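February, dye bench, late afternoon

Back on the reds! I finally sat down with the Huaranga cochineal that has been staring at me from the shelf (the Stovcombe shade cards are lovely but they're all so brown). 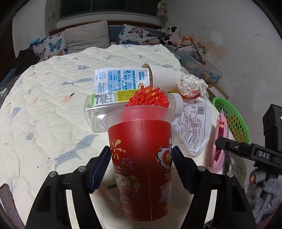
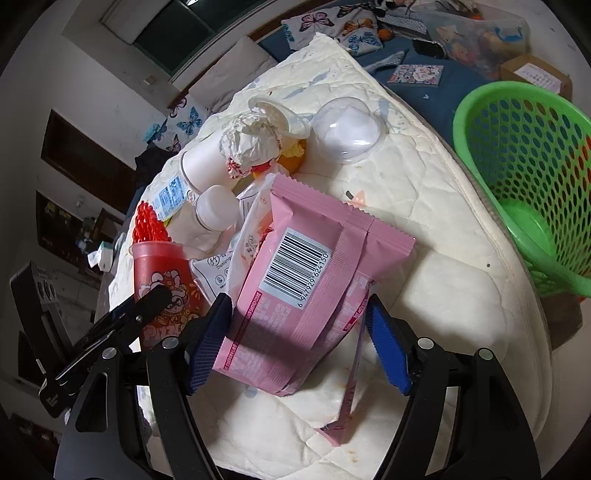
Color notes: bright red fluffy something, knitted or yarn, in the deep red cup, first photo. Pastel pink wrapper, second photo.

OK, the actual bath. 8 g ground cochineal in 1000 ml rainwater, simmered, strained through the old muslin, then simmered again because the first pull looked stingy. Both pulls went in together. Wool was the Nidik two-ply, alum mordant left over from last month's batch, and I forgot to write down how strong I made that, so boo to me. If anybody remembers, pencil it in the margin please.

Skein A came out a proper raspberry. Skein B got a pinch of cream of tartar and swung way over toward scarlet, much further than I expected, and I kind of love it! Skein C went into the exhaust bath and it's a sleepy, slightly gray pink. Might be the pot. The Privton pot has that chip in the enamel and I don't trust it with anything pale (iron, probably).

To do: rinse B again, it's still bleeding a little. Hang swatches in the south window for 2 weeks, half covered with card. Order more alum. Try C over in the glass pot before blaming the bath.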